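Kurkthorpe Footpath and Bridge Society
September meeting, back room of the library, 7:30 in the evening

Me again with the notebook, as I lost the coin toss with Eilif Halvorsen (second month running!). Same rules as always: if I got something wrong, tell me before the next meeting and I'll fix it in the library copy.

Last month's minutes
Read and accepted with one change. I had written that the gate at Rustad Lane was "repaired." It was looked at. The repair is still to come, and Eilif would like that on the record since he's the one who looked at it.

Money
We started the month with 3,026 dollars in the account, which got a small cheer. Out of that we owe 88 for printing the summer walk maps, and I've got the receipt stapled in the back of the notebook for anybody who wants to see it. There was some back and forth on whether we should print maps at all when half the members take a picture of the board at the trailhead anyway. I like a paper map. I said so at some length, I'm told. We're keeping the paper maps through next spring and then we'll talk again.

The Destach footbridge
This took up most of the evening, so get comfortable.

The handrail on the upstream side is loose at the far end, and two of the deck boards have gone soft enough to push a key into (I tried it with my house key, and then I had a very dirty house key). The town says the bridge is ours from the near bank to the middle and theirs from the middle to the far bank, which made everyone groan, because the bad rail is theirs and the bad boards are ours. Eilif thinks we should just do the whole thing and send them a polite letter afterward. I thought the polite letter should go first. We voted, and the letter goes first, with a reply asked for by the end of the month.

For our half, the motion was to set aside up to 2,000 for boards, bolts and a day's hire of the small trailer. Passed, with one person against who wants to see a second price on the lumber before we spend anything. Fair enough! I'm going to call the yard over in Zurnby and see what they'd charge for the same lengths. Somebody asked if we could use the composite boards like they have on the boardwalk by the lake. They're slippery when it rains, I went down on them last winter and was sore for days, so I may not be the most neutral person on this. We left it open until I have both prices.

Closing the bridge while the work goes on came up too. The long way around adds 30 minutes each way with a dog that stops a lot, which I can vouch for. We agreed on a sign at both ends a week ahead, and the school should get a copy, as several of the kids cut through there in the morning.

Work day
We'll do the clearing on the Rustad side before the bridge, weather allowing. Start at 9 in the morning from the gravel lot, and please don't park across the farm gate this time. Bring your own gloves, plus loppers if you have them. The brambles past the second stile are the worst I've seen, right across the path at face height, and I came home from my last walk up there with scratches all down one arm and a hole in my good jacket. 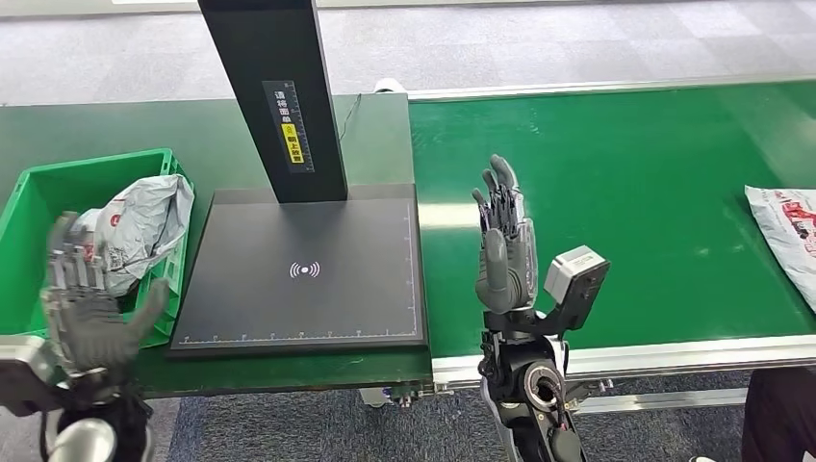 I'd start from the top of the hill and work down, so we're dragging the cut stuff downhill to the pile. Eilif prefers bottom up so the path is clear to walk on as we go. We went around on this for a good ten minutes and then split it: he takes one crew up from the bottom and I take the other down from the top, and we meet somewhere by the big oak for lunch. I'm bringing soup. If you can't eat barley, let me know and I'll do a second pot.

The stile itself needs a new step. Eilif has a piece of oak in his garage that might do, and he'll measure it.

Winter walks
Short list so far: the lake loop, the old mill road, and the Destach woods if the bridge is open. I'd love one that starts after lunch for a change, and a few people nodded, so I'm writing that down as interest. Send me other ideas by the next meeting, with a rough distance and where people can park.

Any other business
The key to the notice board is missing. If it's on your ring, no hard feelings, just drop it at the library desk.

We wrapped up at 9:10. Next meeting same room, same time, and it's Eilif's turn to bring the cookies.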